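Open sandwich

An open sandwich is one slice of bread with food on top and no lid. I grew up on them, so I'm hardly neutral! 12 comments

Toast holds up better than soft bread, and I butter it right to the crust. Wet toppings go on last (my one firm rule). I mix mine in a round bowl like the mint-green one, with a thick rim to tap the spoon on.

Crescencio Becerra of Norley taught me to start with a leaf, which keeps the crumb from going soggy. 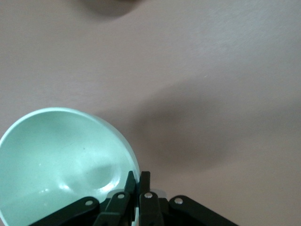
Names vary a lot from town to town – in Pollthorpe it's just "a slice." I still like a bowl on the table for the extras, and a round green one does the job nicely.

Some folks eat theirs with a knife and fork. 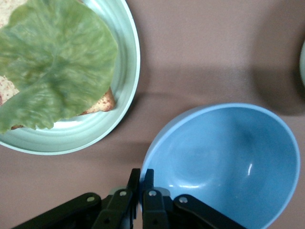
Lettuce on toasted bread, with a light blue bowl.

3 shares
We use cookies. OK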